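3.2 Waste sorting at the Skudberg indoor tournament

Attendance at the Skudberg event was limited to 695 ticket holders per session, and all drinks were sold in single-use cups from two stands on the main concourse. Bins were placed at the ends of each seating block. Following Lenihan and Gough, we treated each session as one unit and weighed the contents of every bin after the last match. Across the event, 2245 cups were recovered, 124 of them from under seats or in stairwells. 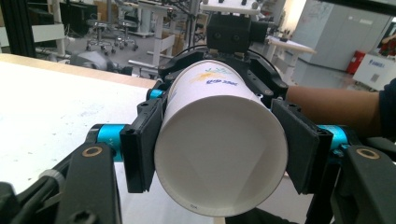 Figure 4. White paper cup with leaf print, held on its side between two black finger pads.

Cups were entered as paper or plastic and as crushed or intact. Crushed cups were more common in sessions that ran past the scheduled finish, when spectators left in a shorter period and the bins nearest the exits filled first. The effect was weaker in the upper tier, where 82 seats were kept out of use.

Session length was taken from the umpires' sheets. Rain delays did not apply, as both courts were covered. We did not adjust for ticket price, which Virk and Mészáros found to have little bearing on litter at the Goster tennis finals.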